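Plolora – a recipe card box that lives in a folder

README, last touched Aug 23, 2020

Hi! I'm Danilo Dalisay and this is my family's recipe collection, typed up as plain text files so that my cousins stop texting me at dinnertime asking how long the chicken goes in for. (Forty-five minutes, Rivera side of the family. An hour if you're using the big pot.) I called it Plolora because my little sister used to say "Lola's flora" for the herb pots on the porch and it came out like that. The name stuck to the box, then to the folder.

What's in the folder

There are 762 recipes. Each one is its own text file. The file name is the dish, all lowercase, with hyphens where the spaces would go. Inside you'll find the title, who it came from, how many it feeds, the ingredients, and then the steps. I kept the steps as close to the handwriting as I could, so if a card said "cook until it looks right" then that's what the file says. Sorry. I did add a line starting with "note:" wherever I've cooked the thing myself and figured out what "right" looks like.

The subfolders are:

soups
rice-and-noodles
meat
fish
vegetables
sweets
drinks
holiday
no-idea

That last one is for cards with no title. There are 29 of them and I'd love help. One is just flour, vinegar, eggs and the words "for Tita's thing." I have tried making it. It was a sort of pancake, and not a good one.

Measurements

My grandmother measured with a coffee cup that had a blue rim, and half the cards say "1 cup (blue)". I filled the cup with water and poured it into a proper measuring jug, and one blue cup is a little under a regular cup. I've left "blue" in the ingredient lists and there's a file called cups.txt in the top folder that gives you the conversion. For rice it makes no difference at all. For cakes it really does, so please look at cups.txt before you bake anything!

Oven temperatures are in Fahrenheit. If a card only said "hot oven" I wrote "hot oven" and put my best guess in the note.
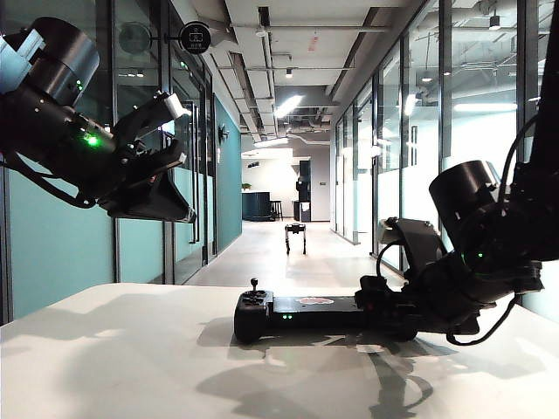

Spelling is a mess and I've mostly left it alone. Adobo shows up with and without capital letters, "calamansi" is spelled three ways, and one aunt writes "onoin" every single time. If you're searching the folder for an ingredient, try a few spellings, or look in index.txt – I fixed the spelling there and only there.

How to use it

Download the whole folder, unzip it, open a file, cook dinner. You don't need to install anything. I know some of you wanted an app, and my cousin did start one called Skirkix that turned the files into a shopping list, but it wants every ingredient on its own line with the amount first and I never got past the soups. If you want to pick that up, please do, the soups are ready for you.

If you'd like to print them, they fit nicely on index cards at a small font size. The holiday ones run long and need both sides.

Adding a recipe

Copy template.txt, fill it in, and email it to me. Please put a real name in the "from" line, even if you got it off the back of a package (then write the package). Tell me if you changed anything from the original. I don't mind changes, I just want both versions in there, because we had a whole argument in February over whether the leche flan ever had lemon in it and I'd like not to have that again.

Known problems

The braised pork file lists soy sauce twice. The card does too. I use the first amount.

There are 3 files called banana-bread with a number on the end. They're different recipes from different people and everyone says theirs is the real one. I make number two.

The fish folder has some sizes like "one Comness tin", from the old store brand where we used to shop. I don't have a tin left to weigh, so if anyone has one in the back of a cupboard, send me the number on the label.

Sharing

Cook from it, copy it, pass it on to your friends. Please don't sell it, and please leave the names on the recipes. If you spot a typo in the steps (a real one, not an onoin) send me the file name and the line and I'll fix it when I get a minute.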